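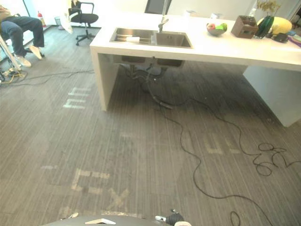

Kitchen sink

A kitchen sink is a basin fixed into a counter or wall and used for washing dishes, rinsing food and drawing water. Most have a faucet, a drain and a trap, the bent length of pipe that holds a little water and keeps sewer gas out of the room.

History

Early household sinks were shallow troughs of stone or wood. Water was carried in by hand, and waste ran through a hole in the wall or into a bucket. In Suvdale, stone sinks cut from local slate stayed in use long after piped water arrived, and 12 of them survive in farmhouses there. Glazed fireclay came next, followed by enameled cast iron. Stainless steel became common during the twentieth century, being light, cheap to press and hard to chip.

Types

Single-bowl sinks suit large pots and small kitchens. Double-bowl sinks let one side be used for washing and the other for rinsing or draining. The two bowls may be equal, or one may be smaller and shallower. A top-mount sink rests on the counter by its rim, while an undermount sink is fastened from below. 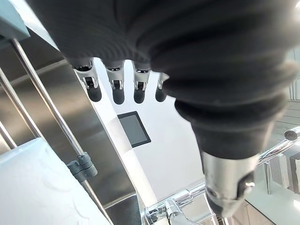 Text by Birger Fjeld
Last revised 7 July 2020

Installation

The drain of each bowl normally joins a single trap. Shutoff valves are placed on the hot and cold supply lines so that the faucet can be changed without closing the main. In an island, the drain is harder to vent, and many building codes allow a looped vent under the counter or an air admittance valve.

Care

Steel sinks are cleaned with mild soap and a soft cloth, wiped along the grain. Chlorine bleach left standing can pit the surface. Fireclay resists stains but may crack if a heavy pan is dropped on it. Slow drains are usually caused by grease, and the trap can be unscrewed and emptied into a bucket.

See also

Dish drainer
Faucet
Scullery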